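Brarkside library to end late fees

Brarkside Public Library will stop charging fines on overdue books and DVDs starting 1 April 2022, and will clear the balances already on members' accounts.

The library board approved the change in January after a trial at the Lunell branch. Under the old rules, members who owed more than $5 could not borrow or renew anything until they paid.

"We had 1,000 blocked cards, and a lot of them belonged to children," said library director Chathurika Munasinghe. "Those families can come back now without a bill waiting for them."
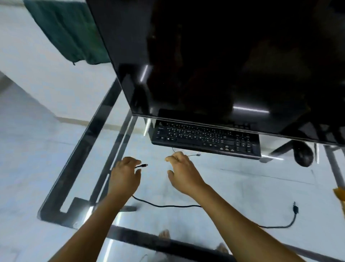 Members will still get a reminder by email or text 3 days before an item is due. An item kept 5 weeks past its due date will be treated as lost, and the borrower will be asked to return it or pay the cost of a new copy.

Fees for printing and room rental stay the same – the town reviews those separately as part of its yearly budget.

The new rules cover the main library and both branches, Lunell and Cassim. Blocked cards will be reopened without any need to call or visit. Members whose cards have expired can renew them at any front desk with proof of address.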